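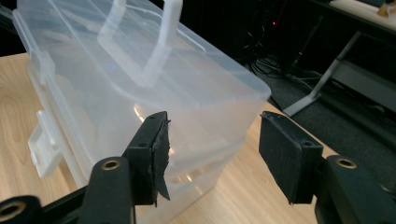 A translucent plastic storage box with a carry handle, on a wooden table.

About Fletow

Fletow is a lending library for sewing and craft supplies. Members borrow the tools and kits they need for a project and bring them back when the project is done. We opened in March in one rented room behind the Kravets fabric store on Tumell Street, and we moved to our present address at the end of that year.

What we lend

The collection has sewing machines, cutting mats, looms, quilting frames, knitting needles in every common size, and hand tools for leather and paper work. We also lend more than 100 project kits. Each kit comes with printed directions and a list of contents. Thread, needles and other things that get used up are sold at the front desk at cost.

Sewing machines go out for 22 days. Everything else goes out for 40 days and can be renewed once if no other member is waiting. Quilting frames must be picked up in person and need a vehicle with a flat load space.

Membership

Membership costs $80 a year and covers everyone living at the same address. You will need a photo ID and proof of address to sign up. Children may borrow kits on a parent's card. There is no charge to come in, look at the collection, or use the work tables during open hours.

Late items are charged by the day. Normal wear is expected and we do not bill for it. If something breaks, tell us when you return it so it can go to the repair bench before the next person takes it home.

Classes

Beginner classes in machine sewing, hemming, and basic quilting are held in the back room. Class size is kept to six. Members pay for materials only. The schedule is posted at the front desk and on the Classes page.

Donations

We take working machines, unopened fabric and yarn, and complete pattern sets. We cannot take opened dye, glue, or machines without a power cord. Fabric we cannot use goes to Prellurard, which cuts it into quilt batting and cleaning rags.

Please call before bringing in anything too large for one person to carry. The loading door is on the alley side, next to the bike rack.

Page last updated December 26, 2024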